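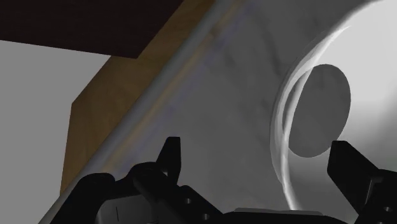
Raimonds Bite wrote that you can't go by the tag, and that most hydrangeas sold without a name are the mophead kind that bloom on last year's stems. I've read that now in three different threads and I still don't know what to do with mine, so I'm asking separately.

We moved to Brasside two summers ago and there are four hydrangeas along the north side of the garage. The first summer they were covered in blue flowers. That fall I cut them all down to a foot high because they looked ragged. Last year I got big green leaves and one flower, on the plant nearest the downspout. I have not cut anything since. It is now February and the stems are bare sticks with fat buds near the top and smaller ones lower down. A few stems are gray and peeling. Do I cut the sticks, cut only the gray ones, or leave it all alone? I have also been told to give them bloom fertilizer. The soil is heavy clay and they get sun until 10 in the morning.
Posted by gillell_garage

Raimonds Bite
Leave the stems with the fat buds alone. Those buds are this summer's flowers. When you cut everything to a foot in the fall you took them all off, which is why you had leaves and next to nothing else the year after.

What you can take out now is dead wood. Scratch a gray stem with your thumbnail. If it is green underneath, leave it. If it is brown and dry all the way down, cut it off at the ground. Peeling bark alone doesn't mean anything, old hydrangea stems always peel. If you aren't sure about one, wait until the leaves open in spring and you will see which ones stayed bare.

Old flower heads can come off in spring once the hard frosts are over. Cut just above the first pair of fat buds. If the plants are crowded, take one or two of the oldest stems from each down to the ground every year and leave the rest.

I would skip the bloom fertilizer. A couple of inches of compost over the roots is enough in clay. Keep it off the stems.

My own row in Luik is 23 years old and has never had anything but compost and leaves. The one bad year was after a late freeze. I throw an old sheet over them now if the forecast goes below freezing once the buds have started to open.

tekham_pat
I cut mine to the ground every March and they bloom fine so I don't know why people say not to. They are white and get more than 45 flowers each.

Raimonds Bite
Pat, yours are most likely smooth hydrangeas or panicles. Those bloom on new stems and can be cut hard. Blue ones like hers nearly always can't.

D. from the north side
Agree with leaving them. Also check the water. The one by the downspout was the one that flowered, so the others may be dry under the eaves. Mine sat in a dry strip like that and sulked until I ran a soaker hose along it. I turn it on Monday mornings in summer and again later in the week if it's hot. Clay takes it in slowly so let it run a good while.

gillell_garage
Thanks. Scratched them all this morning and most of the gray ones are green inside. I took out the brown ones and left the rest. Will look at a soaker hose when the stores have them in.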